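Trestard (robot workcell)

Trestard is a tabletop robot workcell built at the Nedthorpe shared workshop by Sakda Wannasri. It is used to test pick-and-place routines on toy kitchen objects.
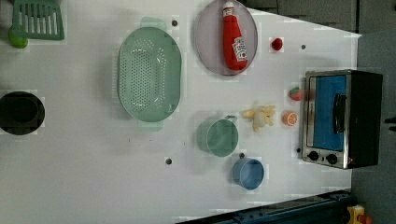
Work surface of Trestard with toy kitchen objects, seen from above.

Design

The cell consists of a white tabletop, a metal mounting rail with bolt holes, and a control computer housed under the bench. The rail carries the weight of the arm, so the tabletop can be lifted out without disturbing the calibration. An earlier version clamped the arm directly to the table. It was abandoned in December after the clamp shifted under load and a full set of taught positions had to be discarded.

Motor commands are handled by Pennington, a control program written for an earlier workshop project and later adapted to the cell. Pennington limits joint speed whenever the gripper is near the table surface. Grasp positions are stored in a plain text file that can be edited by hand.

Object set

The object set is made up of toy versions of household items. Rigid pieces include a colander, cups, a dish rack, a black pot and a toaster oven with a blue door window. A plush banana bunch is included as a soft item. Small round pieces, and a ketchup bottle resting on a translucent plate, are used for tasks that call for a narrower grip. Objects are placed by hand before each run, and no fixed layout is used.

Testing

The build log lists 821 runs with the rail-mounted version, of which 244 were stopped early by the operator. The most common entry for a stopped run is a cup pushed away by the gripper before it closed. Wannasri later changed the approach path for cups so that the gripper descends vertically over the rim. The log does not separate runs made before and after this change.

Related builds

Stestov, a second cell in the same workshop, uses the rail pattern from Trestard with a smaller table. It runs an unmodified copy of Pennington.

See also

Pick-and-place
Robot end effector
Workcell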